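Rulteck slatted dish rack, three months on

Our old wire rack had rusted through at the corners and was leaving orange marks on the worktop, so in the end I replaced it with this one. It is sold by Ekport under the Rulteck name, and it is a wooden rack with slats for standing plates in. I paid full price for it and have used it every day.

It came flat in a thin cardboard box with a bag of pegs and a sheet of drawings. Putting it together took 11 minutes. The pegs are a tight fit and I had to tap two of them home with the handle of a screwdriver. There is no glue in the bag and none is needed. One slat had a rough edge at the end, which I took down with a bit of fine sandpaper.

In use it does the main job well. Dinner plates stand up with a slight lean and there is enough space between them for air to get round. Side plates are fine too. Bowls are a different matter. Shallow ones will go in at an angle, but deep cereal bowls take up two gaps and tip forward if you knock the worktop. Mugs have to go somewhere else, and so does cutlery.
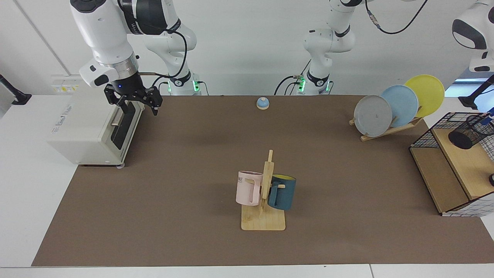
Photo: Tapio Nieminen

The wood is pale and goes well enough with white things – a small oven, a plain wall. It does show tea stains. I had one on the front slat within a week and it has never fully come out, although lemon juice and salt made it fainter.

There is no drip tray. My last rack, a Dilov, had one built in, and I hadn't thought about it until the first evening, when I had a puddle running towards the bread bin. A folded tea towel underneath works, but then the towel stays damp and has to be changed daily. I have gone over to a shallow baking tray, which looks worse and works better.

I was worried about mould. So far there is a little darkening on the undersides where the slats meet the bottom rails and nothing else. I stand it on its end by the window overnight once a week. In July I gave it a coat of food-safe oil and water now beads on it for longer than it did.

It weighs 400 grams, so it is easy to move out of the way when you need the space for rolling pastry. The light weight does mean it slides if you push a heavy plate in from the side – four small rubber pads from the hardware shop stopped that.

The Akyol rack my sister has is deeper and takes mugs along one side, but it needs far more room than I can give it. For two people who mostly wash plates, the Rulteck is enough. I would give it 3 and a half out of five, and a full four if it came with a tray.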